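9/9/26

Second go at the Cilulora trial, writing it up before I forget which bits annoyed me. For anyone who missed the first entry: Cilulora is the service Ematia sells for tidying up two-handed gripper recordings. You upload the raw clips, they line up the left and right hands, chop everything into steps, label the steps and send it back. We're paying 1,675 for the trial (pounds, before VAT) and it covers one batch of kitchen tasks.

I uploaded 40 clips from the plates-and-bowls set first thing. The uploader is much nicer than I expected! It picks up where it left off if the connection drops, which ours did, twice, and it shows you which clips have gone through so you're not sat there guessing. What it doesn't do is let you fix a typo in the task name afterwards. I've now got a batch called "plate strand" and I'm stuck with it. Have emailed.

Results came back while I was still sorting out the Unimum drive. Hand alignment looks very good on the ones I've checked, and that's the part I hate doing by hand, so I'm already half sold. Step labels are more mixed. Simple pick-and-place is fine. Anything where both grippers touch the same object for a while gets lumped into one long step called "hold", and for us the interesting bit is inside that step: one side steadying, the other taking the rim. 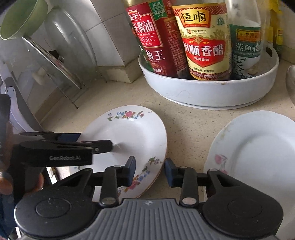
Can we get the long holds split up without relabelling everything ourselves?

There's a setting for it, called contact splitting, but it's off by default on trial accounts and Ematia have to switch it on. It starts a new step each time either gripper makes or loses contact. Any batch already processed has to be run again.

So I've asked for that. The rerun is free during the trial, and after that it counts as a new batch, which I'm less keen on.

Other things, in no order:

The preview player is lovely, both hands side by side and one scrub bar. Wish Bai had that. (Bai is still what we use for everything else and I'm not proposing we drop it, the export scripts alone took me most of March.)

Export to our format worked once I'd ticked "keep original timestamps". Without it they start every clip from zero and the Unimum importer throws a wobbly. Tick the box!

Support replied in 40 minutes, a proper reply too, with a screenshot of the menu I couldn't find.

Labels are in American spelling and can't be changed. Not the end of the world, but our search is set up for "grey" and theirs says "gray", so half the bowl clips didn't turn up until I twigged.

The paid plan has a minimum of 1,000 clips per order. We'd have to save up for that, or share an order with the bench downstairs, if their clips can go in under a separate project. Need to ask whether that's allowed.

Leaning towards carrying on, depending on what the rerun looks like. If the holds come back split sensibly I'd happily hand over the cutlery set next. If they come back in confetti (possible, the grippers tap the plates quite a lot) we'll need some sort of minimum step length, and I couldn't find one in the settings.

To do: rename that batch if they let me, compare the rerun with my own labels on the plate clips, clear space on the Unimum drive.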